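News > Press releases > Community grants

05/02/2023

The Edden Trust has opened its small grants scheme to village halls and community kitchens across the Petek valley. Grants will pay for repairs, heating and new fittings. Kalliopi Tomić, the Trust's director, said: "These halls are used every week – and many have waited years for basic work."
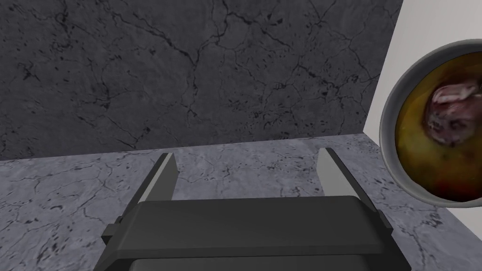 Who can apply? Any hall or kitchen run by a registered charity or parish council.

The scheme will support 13 halls in its first year. Applications close in November and will be assessed by Dezső Borbély and Vesna Kolev. Forms are available from the Trust's office in Vollach.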